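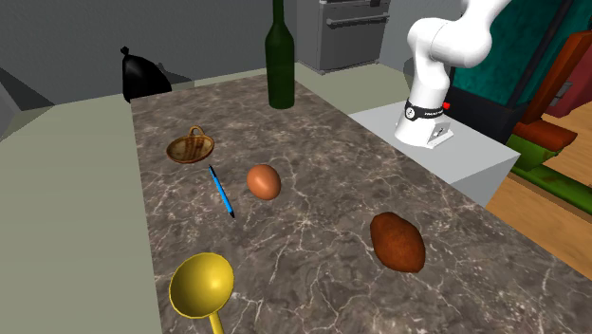
DRIDDALE, 8/25/23 — The robotics group at Vusorura has released results for a manipulation policy trained entirely in rendered kitchens. The method, called Vudine, changes the counter material, the object set and the surrounding furniture between episodes while holding the arm and its pedestal fixed. A typical layout puts an egg, a potato, a pen and a ladle on a veined stone counter, with a bottle standing toward the back.

The policy was trained on 187 object models in 24 room layouts. Each test episode gives the arm one written instruction, such as moving the egg next to the dish, and ends after 30 seconds of simulated time. Contact with any object other than the target is logged as a fault, even when the task is completed.

Of the 187 models, 170 were picked up successfully in rooms the policy had not seen during training. Most of the remaining failures involved thin objects lying flat, pens and cutlery in particular, where the fingers closed above the item. Polished counters with strong patterns also raised the fault rate — the group attributes this to errors in the estimated height of the surface.

Changing the background furniture alone had little effect. Changing the counter texture had the largest effect of any single factor tested.

No hardware trials are reported. Vusorura plans to run the same test set on a physical arm at its Driddale lab and expects to publish those figures in March, along with the layout files and the fault logs.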